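About Stolluneck Community Music School

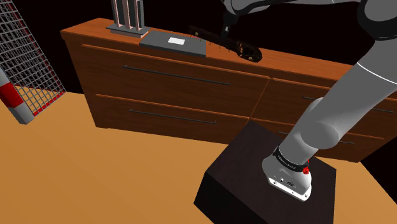

Grey and white arm on a dark pedestal, computer rendering

We teach music to anyone who wants to learn it, from children who have just discovered that a recorder makes a noise to grandparents picking up the cello again after forty-odd years away (welcome back!). You don't need to read music, own an instrument or have what people call a good ear. Come along and we'll start from where you are.

The school began in 2000, when Glenys Watkins was giving piano lessons in her front room in Brivdale and ran out of chairs for waiting parents. She moved into the old chapel schoolroom on Mutiso Lane with 2 pianos, one of which still has a sticky B flat, and put a card in the post office window. We now have 12 tutors and teach strings, woodwind, brass, guitar, piano, drums and voice. Kipchumba Ogola joined us as a percussion tutor and is now our head of teaching, and his Saturday drum group is easily the loudest hour of the week – do bring a friend.

Lessons are one-to-one or in small groups, and you can change between the two at the start of any term. Most pupils also play in an ensemble. The junior strings meet straight after school, the wind band has the big room on Tuesday evenings, and the choir sings anything from Welsh hymns to film tunes. There are no auditions for any of them.

Our instrument library is something we're really proud of. It holds some 600 instruments, many of them given by local families, and pupils can borrow one for a term at a time. Small violins go quickly in September, so please ask early if you need a quarter size!

Grades are there for people who enjoy working towards them, and plenty of our pupils never take one. We do love a concert, though. The summer one is outdoors on the green, with the beginners on first and tea and cake in the interval.

If you'd like to look round, ring the office or drop in any weekday after 3.30pm. Trial lessons last half an hour and we'll lend you the instrument.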